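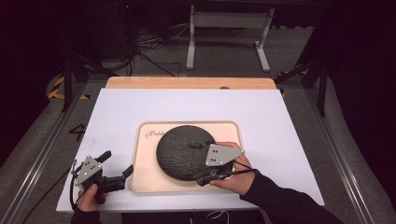
Fig. 1. A thick round disc on a light tray with raised edges.

Courses > Household Care > Unit 2 > Trays and round pieces

Filed under: Course handouts, Storage and serving

Unit 2: Trays and round pieces

These notes belong to the Monday lesson at Walberg. Please read them before you come, as we start directly with the practice. Tyyne Peltonen teaches the first half and Hanne Saarela the second half, and both of them will use the words from this handout.

1. What a tray does

A tray is a small floor that can be moved. It keeps a group of things together, and it protects the table under them. In a home it has usually both tasks at the same time, and therefore people seldom think about which of the two they need.

If you need the tray for carrying, look first at the rim. A raised rim stops a sliding object, but it also makes the useful part of the tray smaller. When you measure a tray for an order, write down two sizes: the outside size and the size of the flat floor inside the rim. In February we had a group which measured only the outside, and the storage boxes they chose for the inside did not go in.

If you need the tray for protecting a table, look at the underside. Grit under a tray scratches the table more than a cup ever does. Wipe the underside every time you wipe the top.

2. Round on rectangular

A round piece on a rectangular tray always leaves four free corners. Students often want to fill these corners with something small, a spoon rest or a box of matches. For a display shelf it is fine. For a tray in daily use I would leave them free, as the fingers need a place to go when the round piece is lifted.

Decide also if the round piece will stand in the middle or to one side. In the middle, the weight is equal for both hands. To one side, you keep a free strip where a second thing can stand. Choose one of these and keep to it, so that the next person finds the tray in the same order.

For the exercise with the Huvetti set the free strip is 80 mm wide, measured from the inside of the rim. The ruler hangs by the door.

3. Trays with a print
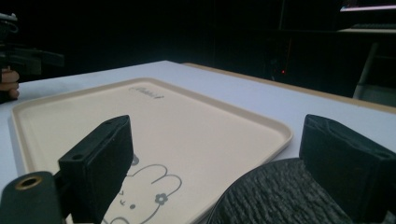
Fig. 2. Cream tray with a rabbit in thin grey outline and a small flower by its ear.

A printed tray has a top and a bottom, like a page. Turn it so that the person who uses it sees the print the right way up. At a breakfast table this is the person who sits, and on a shelf it is the person who stands in front. It sounds like a very small thing, but a rabbit on its head disturbs the whole shelf.

Thin grey lines on a pale ground are quiet, and they go well with plain dark pieces. A strong pattern needs more free space around it. If a heavy piece will cover the print for most of the day, then the print is wasted and a plain tray would do the same work for less money.

Care of printed surfaces:

- Use a soft cloth and a mild washing-up liquid.
- Do not use scouring powder, also not on a stain outside the print.
- Do not pull a rough piece across the print. Lift it and put it down again.
- Dry standing, with the long side down.
- Before you put a printed tray in the dishwasher, read the maker's paper. If the paper is lost, wash by hand.

Arvo Miettinen has asked me to add that sticky labels are not to be put on the printed side. The inventory label goes underneath, in the corner.

4. Rough surfaces

Smooth pieces show dust at once and are cleaned in a moment. Rough and fibrous pieces hide the dust, which then comes out on the tray as a dark ring. For this reason a rough piece should be brushed on its own, away from the tray, over paper or outdoors. Brush in the direction of the fibres first and across them only if something is left.

Hold a disc by its edge when you turn it to look at the other side. Flat fingers on the face press the dust deeper into the surface. A thick disc can usually stand on its edge for a short check, but keep a hand on it.

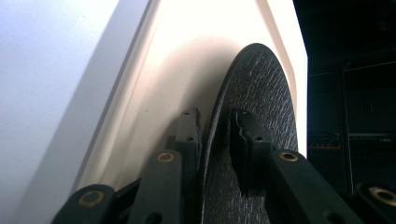

How often should a rough round piece be brushed if it lies on a tray the whole week?

Once a week is enough in a normal room. Near a cooker or an open window, brush it twice a week and wipe the tray at the same time.

5. Practice in pairs

One student places, the other one looks from the side and speaks. Change after three rounds.

Round one: put the round piece in the middle of the tray without sliding it.
Round two: move it to the left and leave the free strip on the right. Measure the strip.
Round three: lift the piece, brush it over paper, wipe the tray and put everything back as it was.

Write your results on the sheet from Inger Mogensen. She collects the sheets at the end of the lesson, also the unfinished ones.

Words for this unit: rim, underside, free strip, face (of a disc), edge (of a disc), fibre, print, ground.

For the next time, bring one tray from your home, of any material. Minttu Kettunen will show how to repair a chipped rim, and she would like to have some old trays which are allowed to be spoiled.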